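Dindgate Residents' Forum
Board: Shared Facilities
Topic: Revised rules for borrowing furniture from the Konari Hall

Hall_Secretary
Posted 3 Jun 2025

Members are invited to comment on the draft rules for the loan of tables, chairs and small items from the Konari Hall. The present rules were adopted in January and have not worked as intended. The main changes proposed are as follows.

Loans will be limited to 7 days. A deposit will be payable on large tables. Items must be returned to the store and signed in by the borrower in person. Any damage must be reported on return, and the cost of repair may be taken from the deposit.

The hall spent £1,305 on replacement furniture in the last financial year. The draft is intended to bring that sum down without putting residents off borrowing.

M_Galli
I am grateful for the draft and support most of it. My concern is with the section on damage, which treats every fault as the fault of the last borrower.

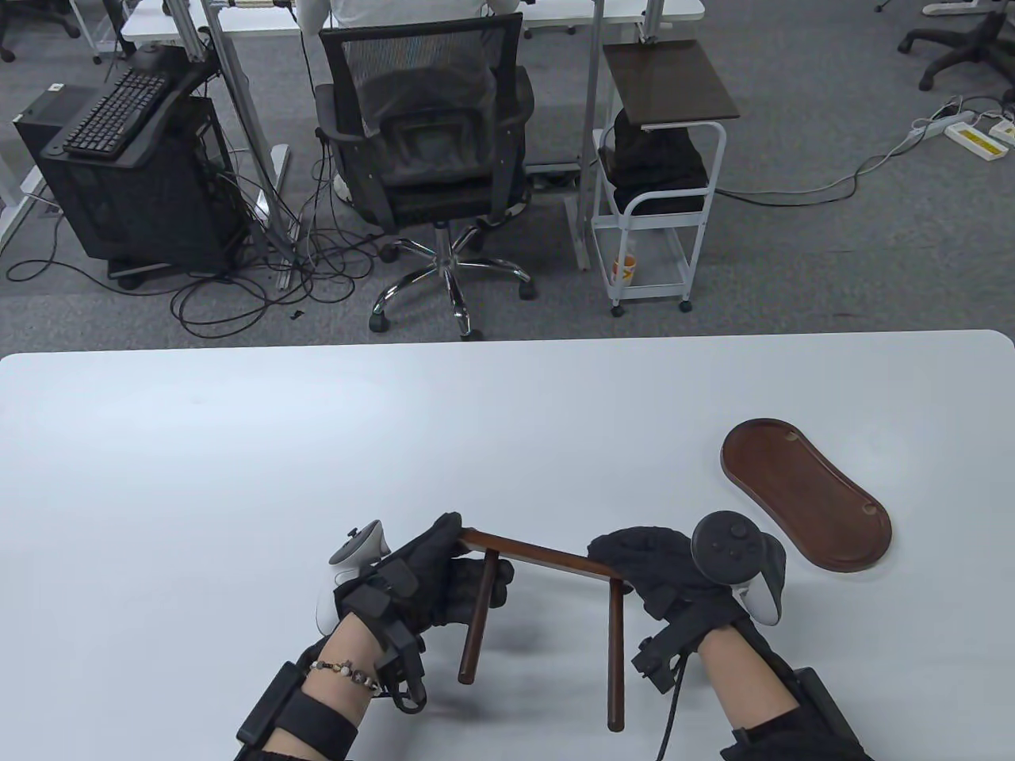 Wear and damage are separate matters and the rules ought to say so. A joint that has dried out over many winters will loosen whoever happens to be using the piece. Small frames of the kind held over the white table, with two round legs coming off one narrow crossbar, depend entirely on those joints, and a borrower cannot be expected to judge their state at the store door. I would ask that each item be checked before it goes out and that the result be written on the loan sheet.
Morena Galli

Northside_Tenant
With respect to the previous poster, checking every item before every loan is a great deal of work. The store is open for two hours at a time and there is usually a queue. If a borrower notices a loose leg, the borrower should say so before signing. That is the practice at the Grivier Centre and I am not aware of any complaints.

M_Galli
The Grivier Centre lends folding chairs and very little else. I do not think the comparison holds. A short check by hand would be sufficient, and it need only be done for items with glued joints.

Hall_Secretary
Both points are noted. The wording could be amended to read: "The borrower is responsible for damage beyond fair wear." I would welcome views on whether that is clear enough.

Villaseñor_Court_12
"Fair wear" is a familiar term in tenancy agreements and most residents will understand it. I would add a line on surfaces. Much of the cost in past years has come from marks and rings on tabletops, and the draft does not mention them.
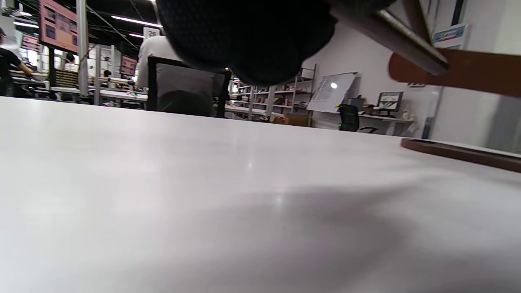 White tabletop, with the brown raised rim at the right.

Pale surfaces show every stain, and residents should be told plainly what may be used on them. I suggest warm water and a soft cloth only. Scouring pads and bleach should be ruled out in writing. Hot dishes should always stand on a mat.

Northside_Tenant
I agree on bleach. I do not agree that we need a rule about mats. The draft already runs to two pages and residents will not read a third. A printed card left with the table would do the same job.

Villaseñor_Court_12
A card would be acceptable to me, provided the rules refer to it. Without that reference the hall could not properly make a deduction from the deposit.

Old_Dindgate
I have read the draft and object to the deposit itself. Families who borrow a large table for a funeral tea or a christening often do so at short notice – they should not have to find money as well. The hall was paid for by residents in the first place.

Hall_Secretary
The deposit would be returned in full where there is no damage. However, I accept that short notice is a difficulty. It may be possible to waive the deposit for family occasions on request.

Old_Dindgate
A waiver on request means that people must ask, and some will not. I would prefer an exemption set out in the rules. My objection stands until I see the wording.

M_Galli
I would support an exemption for funerals. I am less certain about christenings, which are normally arranged well in advance.

Hall_Secretary
A second draft will be posted on this board with the changes marked. It will include the amended wording on wear, a reference to the care card and two options on the deposit. Residents without internet access may ask for a paper copy at the hall office. Please keep further comments in this topic so that they can be kept together.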